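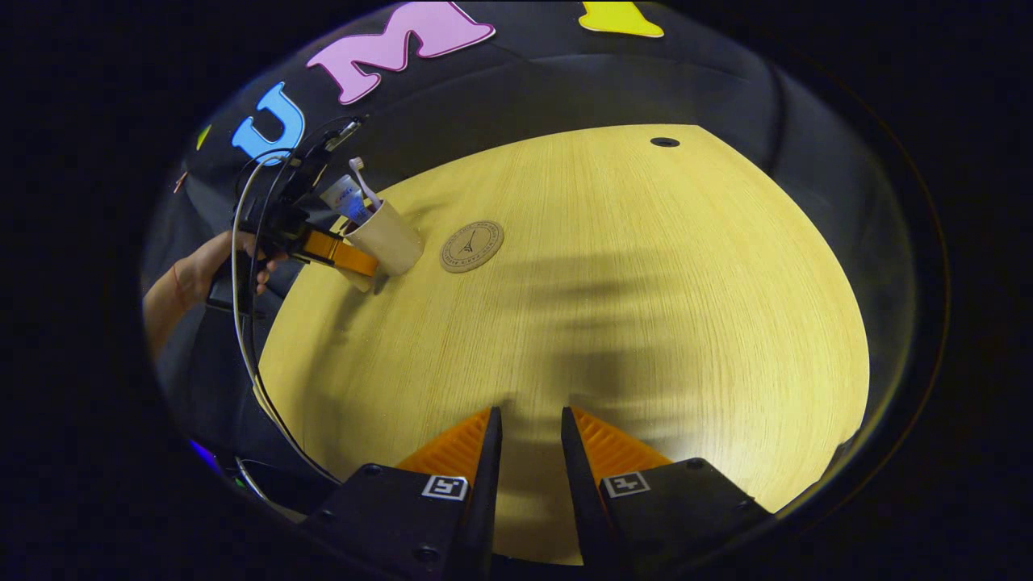 Wurnudham has published a revised code of practice for recording manipulation data with hand-held grippers, replacing a set of site notes that had grown separately at each of its recording rooms. The code takes effect in October and applies to all tabletop work, including two-gripper tasks. Its worked case is a bathroom-items setup on a round wooden table against black fabric, with a toothbrush and a tube of toothpaste standing in a beige cup, a coaster beside it, and the orange pad of one gripper right up against the base of the cup. The case is used for the sections on markers, cable routing and contact surfaces.

The document was released in August 2023 and runs to 6 sections. Most of the text concerns checks made before recording starts. Fiducial markers on the finger housings must be flat, clean and fully bonded at all four corners. A marker with a lifted corner is to be replaced, and the gripper recalibrated before it goes back into use. Touching up a worn marker with ink is no longer allowed.

Finger pads are now treated as consumables. Each pair is to be logged by serial number and changed after 2000 grasps, or earlier if ribs are torn or the pad has begun to separate from the finger. Left and right pads are changed together. The earlier notes left this to the operator, and an internal review of recordings from the Zacharias and Pillasa rooms found nearly 800 episodes in which a worn pad had altered the opening width reported by the tool.

Cables get a section of their own. A cable leaving a hand-held unit must have enough slack for the full reach of the task and must be led off to the side or down behind the work surface. It may not cross the space between the fingers at any point in the motion. Where two grippers are in use, the cables are to be routed separately, and the operators agree on who moves first – the code asks for this to be written on the task sheet.

Background and lighting rules are looser than some sites had expected. Dark fabric is acceptable, and decoration on the backdrop is permitted as long as it stays fixed for the length of a session. Shadows on the table are not grounds for rejecting an episode. A change in lamp position during a session is, and the episodes on either side of the change must be filed under different session numbers.

"The old notes told people what a good recording looked like. The new text tells them what to measure and when to stop," said Feven Weldu, who edited the code. She added that operators' hands and forearms may appear in recordings under the signed consent form, but faces may not.

Sites have until the start of October to bring their equipment logs into line. Elent, which supplies the replacement pads, has set aside 3000 pairs for the changeover. Recordings made under the earlier notes remain valid and will be tagged with the version in force at the time. Comments on the marker section are still being accepted – the permitted adhesive list has not been closed.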